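Plurus to Add 254 Indoor Storage Units at Crabtree Site

1 March 2018

Plurus, the regional moving and self-storage company, has announced an expansion of its Crabtree location. The project will add 254 indoor units to the site and will change the way portable containers are received, held and released to customers. Construction is under way on the east side of the property, and the new building is scheduled to open in September.

The Crabtree site has operated until now chiefly as a container yard. Customers have a portable container delivered to their home, load it at their own pace, and have it returned to the yard or driven to a new address. Under the expansion, the yard will continue to operate, and customers who need storage for a longer period will be able to move their belongings into a fixed unit on the same property.

The units will range from small lockers to rooms suited to the contents of a family home. All of them will be on the ground floor or reached by freight elevator, and the building will be heated in winter and cooled in summer. Access will be by personal code during posted hours. Containers held in the yard will remain available by appointment, as they are today.

The general contractor for the project is Plondeo, which has also prepared the site drainage plan and the new entrance from the service road. The existing entrance will stay open during construction. Customers with large vehicles are asked to follow the temporary signs and to allow extra time, particularly at the end of the month, when the yard is busiest.

Reservations for the new building will be handled through Drimura, the booking system that Plurus introduced last year for its container deliveries. Customers who already have a Drimura account will not need to open another one. The company stated that a reservation may be changed or canceled without charge up to 30 days before the start of the rental period. After that point, the first month's rent will be due in full.

Plurus also confirmed changes to the terms of its container service. The weight limit for items stored in the upper section of a container will be set at 400 pounds, and customers will be asked to sign a short loading statement when the container is collected. The statement lists goods that may not be stored or moved, including fuel, paint thinner, live plants and perishable food. Propane tanks must be removed from grills before loading. These rules have applied in practice for some time – the company said that they will now appear in the contract itself.
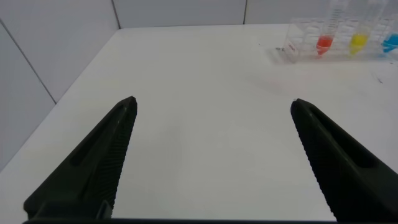
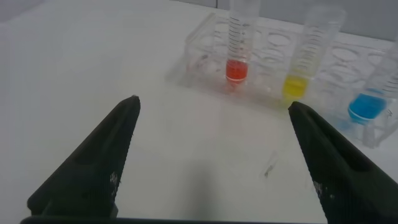
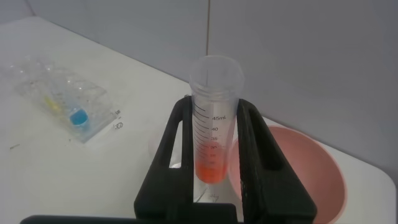

A comment sent in by a Crabtree customer welcomed the indoor units but questioned the notice period. "Closing dates move," the customer wrote. "Ours moved twice last summer, and each time we heard only a week ahead. Thirty days is a long time when you are waiting on a bank and a seller. I would gladly pay a small fee to shift the date, but losing a full month's rent seems steep." The same customer asked whether a container could be kept in the yard at the ordinary rate if a unit was not ready on the day promised.

Plurus replied that a reservation may be moved once, at no cost, when the customer provides written notice that a home closing has been delayed. The new start date must fall within the same calendar quarter. If a reserved unit is not available on the agreed date, the container will be held in the yard at no charge until the unit can be occupied. Both provisions will be added to the printed terms before reservations open.

Monthly rates for the new building have not been published. The company said that rates will be posted at the Crabtree office and in Drimura before the first reservations are accepted, and that existing container customers will receive them by mail. Customers who transfer directly from a container to a unit will pay a single transfer charge, which covers transport within the property but does not include unloading. Help with unloading may be booked separately.

Insurance arrangements are unchanged. Each customer must show proof of coverage for stored goods or purchase the protection plan offered at the office. Homeowner's policies differ in how they treat property kept away from the home, and customers are advised to check with their insurer before the rental begins. Coverage held for goods in transit does not always continue once the goods are placed in storage.

The Crabtree office will keep its present hours during construction. Deliveries and pickups of containers already scheduled will go ahead as planned, and customers whose containers must be moved to another part of the yard will be told in advance. Questions about the expansion may be directed to the office in person or through the message page in Drimura.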